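How a Big Party Gets Its Food

Reading time: 2 minutes

When a lot of people come to one party, somebody has to feed them all. The people who do this as a job are called caterers. They cook the food, take it to the party, serve it and clear up afterwards.

A caterer starts by asking questions. How many guests are coming? How old are they? Will they sit at tables or walk about with plates? Is there a kitchen in the building? A party for small children needs different food from a dinner for grown-ups.

Next comes the menu. This is the list of dishes. Some guests do not eat meat. Some are allergic to nuts, eggs or milk, and could become very ill if they ate them. The caterer writes all of this down before buying anything.

Then there is some maths. Say a company called Noren is having a summer lunch for 123 people. If each person might eat up to 6 small sandwiches, the caterer multiplies the two numbers and finds that 738 sandwiches would be enough for everybody. Bread, butter and fillings are ordered to match.

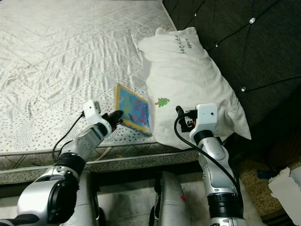
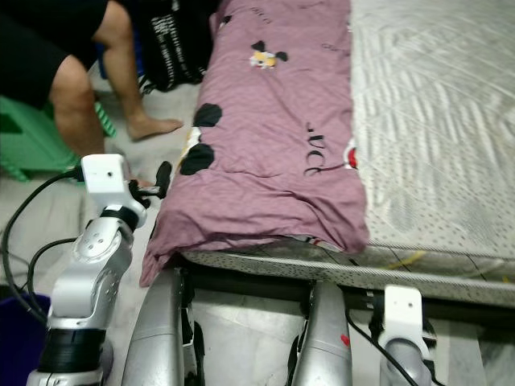
Why don't caterers cook everything on the day of the party?

There would not be enough time. Cakes and sauces can often be made the day before and kept in a fridge. Salads and sandwiches are left until later so that they stay fresh.

Food has to travel safely too. Cold food goes in cool boxes, and hot food goes in boxes with thick sides that keep the heat in. The cooks use a special thermometer to check that the food is hot enough or cold enough to be safe.

At the party, the servers put out plates, forks and napkins. Each dish has a small label, so guests with allergies can see what is in it. Hot dishes come out last.

When the guests have gone home, the caterers wash up, wipe the tables and sort the rubbish. Food that has been standing out for too long is thrown away. Food that was kept cold in the kitchen may be shared out among the staff or given to people who need a meal.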